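Ticket: Second arm for the kitchen station – what to order, and in what order
Project: Pilon
Status: open, waiting on quote
Last updated: October, 4:40 pm

Opening this as a ticket because the budget thread got buried twice and I'd like one place for it. We have money for a second station next quarter and I am really excited about this one! The kitchen work has been the best thing we've done all year, and a second arm would let us run dishes and counter tasks side by side instead of swapping setups at lunch.

Problem as it stands: the Belon quote and the Samonte quote can't be compared. Belon lists the arm, controller and gripper as one line. Samonte lists the arm alone, then puts the gripper, wrist connector and cabling under "accessories," with a note that prices are on request. I requested. Still waiting on the cable price, of all things.

Tried so far:

1. Asked Belon to split their line. They did, same afternoon, and the gripper came out at 3000. Higher than I guessed, but it includes a spare set of fingers, and we go through fingers.

2. Asked Samonte for a full kit price. Got the arm and gripper, no cable. Sent a reminder.

3. Checked the Tevis splash covers against our wrist unit. The standard cover is 400 and leaves the side connector exposed. The longer one is 600 and closes over it. I had only budgeted for the standard one, so that line has to change.

The splash cover matters more than I first thought. Sink work is where this station earns its keep, and I'd like the new arm covered from day one. 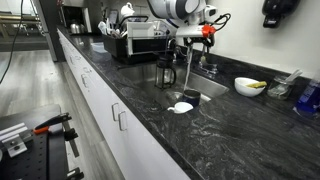

Silvia Murín replied at 2:15 pm that she would buy the longer cover for both arms and take the difference out of the camera line, where we had padded a bit anyway. She also wants the cable priced at full reach, with slack for the wrist turning all the way round, before anyone signs. Agreed on both, and I've moved the numbers.

Other lines that changed after her note:

- Clamps and brackets: keep what we have, order one extra set. They move between tables fine.
- Mugs, pitchers, a French press and so on: small, but give it its own line. Last time it ended up on my card.
- Cabinet and counter: no change. The second arm goes on the existing run.
- Install: Belon includes a day. Samonte doesn't say. Asked.

Workaround until the order lands: one arm, two task lists, swap at noon. It's slower but it works, and the swap is down to a few minutes now – pretty great compared with where we were in spring.

Next step: Samonte cable price, then both quotes side by side in the sheet. If it isn't here by the end of the month I'll go ahead with Belon.

247 views · 6 shares

3 comments

marek_t: Check whether the Belon spare fingers are the same length as ours. We got the short ones on the first order and had to send them back.

Silvia Murín: Good catch, adding it to the list. Also please ask about lead time on the long cover.

dpr: Yes to the separate line for dishes!! I still have the receipts.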